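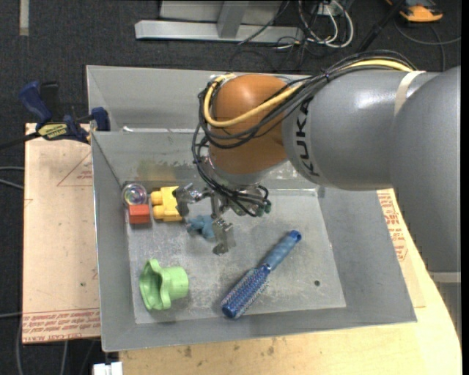 Colorful objects in a grey metal bin, with a KUKA arm above it.

Millwood's small-goods recycling rules will change in April, when mixed plastic household items will no longer be accepted in curbside carts. Residents will be asked to take them to the transfer station on Panby Road or hold them for one of the city's collection dates.

The change covers rigid plastic items that are not packaging: toys, kitchen tools, hangers, storage lids, plant pots and similar goods. Bottles, jugs, tubs and jars stay in the curbside program and must still be empty, with caps on.

The city's public works department said the items are made from several types of plastic, often joined to metal parts or rubber grips, and are difficult to sell in mixed bales. Under the contract with the Flustbridge processing plant, a load is downgraded when non-packaging plastic exceeds a set share by weight. Downgraded loads are charged at a higher rate per ton.

Last year the plant downgraded 49 loads from Millwood. The department's report to the city council lists hangers and toys as the most frequent items in those loads, followed by garden hose, which has never been accepted. Hose and cord wrap around the screens on the sorting line and have to be cut out by hand while the line is stopped.

The transfer station will have two new containers, one for rigid plastic goods and one for small items with batteries or wiring. The battery container will be kept under cover and checked at the end of each shift. Loose batteries are to be taped at the terminals and handed in at the scale house. They may not be placed in either container.

Residents may bring up to 40 pounds of rigid plastic per visit at no charge. Larger amounts will be weighed and billed at the standard rate. Proof of address is required. Businesses and landlords clearing units must open a commercial account.

The Messina Street neighborhood, where 678 households share alley carts, will be handled separately. Carts there will be relabeled in March, and crews will leave a tag on any cart containing the wrong material. A tagged cart will be emptied as trash on the first two occasions. After the third tag, recycling service to that cart will be suspended until the property owner contacts the department.

Flustbridge made a similar change two years ago. Its public works office reported fewer downgraded loads in the following year but more plastic goods in household trash. Millwood plans to sample trash routes in the fall to measure the same effect.

The city has ordered 2000 printed guides, which will be available at the library, city hall and the transfer station. A version will also be mailed with the spring water bill.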